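Fitted sheet keeps popping off the corner, what do you all do?

drullholm_dee
Posted 10th October
Deep mattress, cheap sheets, every morning the corner by the wall is off again. Blue striped set with the music notes, my kid picked it. Looks fine when I've just made it:

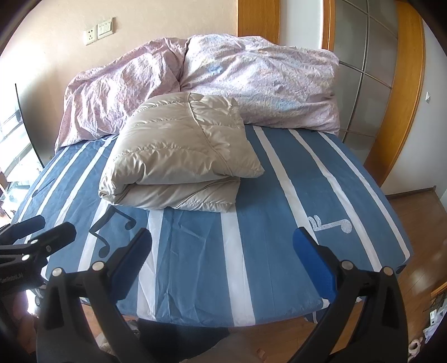

Replies (9)

nipon_i
What's the pocket depth? Measure the mattress WITH the topper on, then check the package. Most people skip the topper and buy too shallow.

drullholm_dee
No topper. Package is long gone, bought them in February.

Xue
Sheet straps. The clip kind that go under the corners. Paid next to nothing, had mine 2 years, done.

skenwood_mom
Straps are a pain though. You have to lift the whole mattress every time you wash. Try wetting the elastic and letting it air dry, no dryer. Heat kills elastic, thats your real problem imo

Xue
You lift a corner, not the whole mattress. Takes a second.

skenwood_mom
Not on a bed shoved against a wall it doesnt. Ask my back

trelton77
Are you putting it on sideways? Serious question. On a full it's almost square so easy to get wrong. Tag goes bottom right on most of mine. Did it wrong for a whole winter

nipon_i
Tag thing isn't universal, I've got two sets and they're different. Put a safety pin at one corner once you know. Or a dot of marker on the inside.

And I don't agree that it's heat. Dryer on low is fine. Cheap ones only have elastic at the corners, you want it all the way round. If yours is corners only nothing is going to fix it, sew a new band in or get another set.

- Nipon Intarasuk (yes I really do sign my posts)

drullholm_dee
ok checked, corners only. Ugh. And I have been drying on high so skenwood_mom might be right too. Not buying new ones, kid would riot. Anyone sewn the band in? How much elastic for a full?

skenwood_mom
Go round the hem with a tape, then cut it a good bit shorter and stretch as you sew. Zigzag stitch!! straight will snap. There's a long thread on it, search 2097 in the sewing section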